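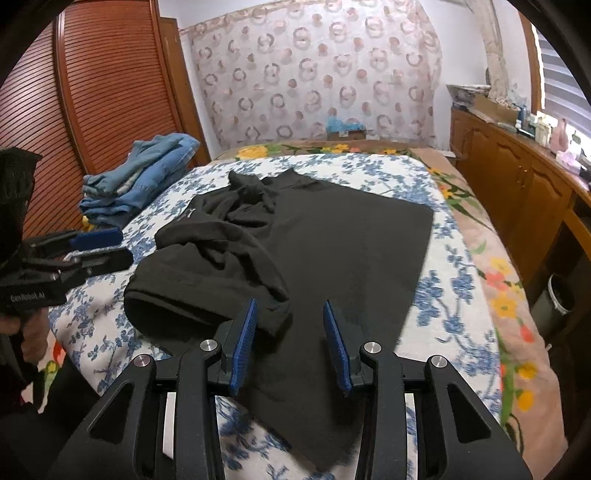 A dark garment laid out on a bed made up with a floral sheet.

Keeping clothes in use: an interview with Snežana Vukadinović

Jun 2, 2021

The Woselby Clothing Library opened its doors in February with 864 items on its rails and a membership scheme open to any resident of the district. Snežana Vukadinović, who manages the service, spoke to Lwazi Hendricks of the Woselby community newsletter about its first months, the condition of the clothes that are donated, and what households might do to make their own wardrobes last.

Ms Vukadinović trained as a tailor and spent 14 years in the alterations trade before joining the library. She recalled that most of her work in that period was on garments that had been worn only a few times. "People brought in a coat for a new lining and apologised for the expense," she said. "They would tell me that they could have bought another coat for the same money. Sometimes they were right, and I found that troubling."

The library lends clothing in the same manner as a public library lends books. Members may borrow up to four items at a time and keep them for a month. Coats, formal wear and maternity clothes are in the greatest demand. Asked whether members had been reluctant to wear clothes used by others, Ms Vukadinović replied that the question was raised often before the opening and very seldom afterwards. "Most of us have worn something that belonged to a brother or a cousin," she said. "The idea is older than the shops are."

Every donated item is examined before it is accepted. Staff look first at the underarm seams, the seat, the cuffs and the zip, and then hold the fabric to a window to find thin places. Ms Vukadinović estimated that a large share of the items refused could have been saved by a repair made a year earlier. A loose hem, she said, is a matter of ten minutes when it first drops. Once it has been caught by a heel several times, the cloth itself is torn and the work is of a different order.

On the subject of washing, she was firm. "We wash too often and too hot," she said. "A jacket worn for an afternoon over a shirt does not need the machine. It needs a hanger and an open window." She advises members to turn dark clothes inside out, to fasten zips before washing, and to dry knitwear flat. Heavy jumpers should be folded and placed on a shelf, as a hanger will pull the shoulders out of shape over a single winter.

The library's repair evenings, held in the former Bisht showroom on Stustier Road, have drawn a wider public than had been expected. 88 residents have attended so far, in small groups and with places booked in advance. The programme begins with buttons and hems, and continues to patching and darning. Ms Vukadinović said that several of those attending had asked to skip the first session and had later come back to it. "A button sewn on properly has a shank of thread beneath it," she explained. "Without that, the cloth is pinched each time the button is done up. Very few people have been shown this."

Mr Hendricks asked whether visible mending, in which the repair is made in a contrasting colour, was a passing fashion. Ms Vukadinović thought that it might be, and said that she did not mind. Her own preference is for a darn that matches the cloth, but she accepts that a bright patch is easier for a beginner and that it encourages people to wear the garment again.

The service has had its difficulties. Storage is limited, and winter stock must be kept off site until the autumn. Children's clothes are returned late more often than any other kind, and school uniform has been withdrawn from the lending scheme. It is now offered through a separate exchange table, where families may take what they need without a membership card. The catalogue has been moved to the Zesness booking system, which allows members to reserve items from home, although a printed list is still kept at the desk.

Asked what she would say to a resident with a full wardrobe and nothing to wear, Ms Vukadinović suggested taking everything out and trying on each piece before deciding. She repairs her own clothes in the evening, with the radio on, and admitted to a pile that does not grow smaller. "There is a grey skirt at the bottom of it," she said. "I have been meaning to take up the waistband for two years."

Donations are accepted at the front desk during opening hours. Items should be clean and dry. Shoes, swimwear and underclothes cannot be taken at present.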